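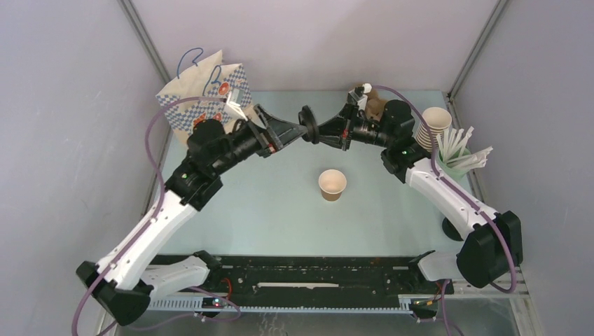
Prostileo brings the loose lid back to the café counter

FINDPORT, 12th May. Prostileo, the Findport maker of tableware for cafés and canteens, opens today the orders for Homik, a round lid for takeaway and table cups which is sold separately from the cup. The lid can be washed and used again, and it is offered to cafés, office kitchens, schools and private households. First deliveries will leave our warehouse in June.

A lid is a small thing, and most people who buy a cup do not think about it until it is lost. Then the cup stays at the back of the cupboard and a new one is bought, with a new lid. In many kitchens we have visited there is a drawer with lids of all sizes and a shelf with cups of all sizes, and they do not fit together. Homik was made for these drawers and these shelves.

Why a separate lid

The work on Homik began with a collection. Last year Prostileo asked the cafés which buy our cups to send us the lids they could not use any more, in whatever state they were. We received 2,617 lids. Our product department sorted them on long tables in the old packing room, first by diameter, then by the kind of damage. It was a slow job and took much longer than the department had planned.

Most of the lids were not broken in the middle. The damage was at the rim, where the lid is pressed on the cup and pulled off again many times in one day. Another large group had no damage at all. These lids had only lost their cup, or the café had changed to a cup from a different supplier, and the lids remained in their boxes. A smaller group had a drinking opening which could not be cleaned well, with a brown line around it which did not go away in the dishwasher.

"We expected to find cracks, and we found many good lids without a cup," says a spokesperson for Prostileo. "For a company which sells cups and lids together this was not a comfortable result. We had to ask ourselves if the set is really what the customer needs. For a person who buys the first cup, yes. For a café in its fifth year, often no."

What is different in Homik

Homik has a thicker rim than the lids Prostileo has sold until now. The rim goes over the edge of the cup and has a small tongue at one side, so the lid can be lifted with the thumb. The upper side is flat. Lids can be stacked one on another, and a stack stands on the counter without a holder.

The drinking opening is wider, with rounded corners, and the lid has no separate slider or plug. We tried two versions with a slider. Both were liked by the people who drank from them and disliked by the people who had to wash them, and in the end we listened to the second group.

The lid is made in three diameters, which we call small, middle and large. The size is written on the inner side in raised letters which can be felt with the finger, and each size has one notch, two notches or three notches at the rim. This was a wish of the cafés. In the morning rush nobody has time to turn a lid and read it, and with the notches the right size can be taken from the stack without looking.

Homik will be sold in black, in cream and in a dark green. The shape and the price are the same in all colours. Cafés which order larger quantities can have their own name on the upper side, in the same raised letters, without print.

The test in the cafés

Before we decided about the production, the lid was used in 17 cafés in Findport and in the villages along the coast road. Each café received a box of 100 lids in the sizes it needed, and a washing basket. The cafés were free to organise the use as they liked. Some took a deposit from the guest, some gave the lid only to guests who stayed on the terrace, and a few used it only for their own staff behind the counter.

The results are mixed and we would like to report them as they are. Where a deposit was taken, the lids came back well, but the guests found the small amount of change annoying and the staff had to explain the system again and again. On the terraces the lid was welcome in windy weather and against wasps, and it was almost forgotten on quiet days. For staff cups it was the clearest success. Several cafés asked to keep the box after the test was finished, and we have agreed to this.

There was also criticism. The first lids held too tightly on cups with a rolled paper edge, and one café sent us a rather long letter about spilled cocoa. The rim was changed after that. The tongue at the side was at first too short for people with short fingernails or with gloves, and it is now longer by a few millimetres. The cream colour takes a light stain from strong black tea when it is left overnight. We could not solve this fully, and we recommend the black or the green lid for places which serve mostly tea.

Partners

The washing baskets and the counter boxes for Homik are supplied by Rojanasak, a family company for catering equipment which has worked with Prostileo for many years. The basket holds the lids upright with a space between them, so that the water reaches both sides. It fits into the common under-counter dishwashers and can also be placed in a sink. Rojanasak will sell the basket under its own name as well, for cafés which already own lids from other makers.

"Small round parts are a problem in every commercial dishwasher," says the sales office of Rojanasak. "They fly up, they turn over, and they end in the filter. Our customers put a second basket on the top, or a plate, or a heavy pan. We have wanted to make a basket for lids for a long time, and with Homik we had finally a lid with a known thickness."

Care

Homik can be washed in the dishwasher or by hand with warm water and normal washing-up liquid. Please do not use metal wool or hard brushes on the rim. The lid should be dry before it is stacked for the night. It is not suitable for the oven, and in the microwave it must be taken off the cup.

A lid which has been bent should not be used with hot drinks, even when it seems to close. To check it, put the lid with the rim down on a flat table and press lightly at the edge in several places. If it rocks, it should be sorted out. We print this advice on the inside of every box.

Replacement and return

With the start of Homik, Prostileo opens also a return service. Cafés can send back damaged Homik lids in the box in which they were delivered, and will receive a credit for the next order. The lids must be rinsed but they do not need to be sorted. For private customers the return is possible at our factory shop in Findport, where there is a collecting bin beside the entrance. By post we can unfortunately not accept single lids from households at this time, and we ask for your understanding.

Lids from other makers cannot be taken. We know that many customers hoped for this after the collection of last year, and we have received many parcels since. The lids from the collection itself are still with us. A part of them has gone back into use in our own canteen, and the rest is kept for comparison by the product department.

Which cups fit

Prostileo has measured 71 models of cups which are common in cafés and shops, from our own range and from others, and has put together a list with the fitting size of Homik for each. The list is sent free of charge on request and lies also at the counter of the factory shop. Cups with a handle which begins directly at the upper edge are not suitable. The same is true for cups with a pouring lip, and for most glasses.

If a cup is not in the list, it can be brought to the factory shop and tried with the sample lids. Please bring the cup clean. Customers who live further away can measure the outer diameter at the upper edge with a ruler and write it to us, and we will answer with the right size, or tell you if there is none.

Orders and availability

Cafés, canteens and shops can order Homik from today through their usual contact at Prostileo. The smallest order for business customers is one box. Orders with own name on the lid need a longer time and will be delivered after the summer. Private customers will find the lid singly and in packs of four in the factory shop from June, and in selected household shops later in the year. The baskets from Rojanasak can be ordered together with the lids and are delivered in the same parcel when both are in stock.

Sample packs with one lid in each size are available for the trade and local press. Please tell us in your message which colour you prefer, as the dark green samples are limited.

About Prostileo

Prostileo makes cups, lids, trays and storage boxes for daily use in cafés, canteens and homes. The company has its workshop, warehouse and factory shop in Findport. Spare parts are kept for all products in the current range.

Press contact

Prostileo, Press Office, Findport
Requests for samples, the cup list and further information are answered on working days. Reprint of this text is free, and we would be glad to receive a copy.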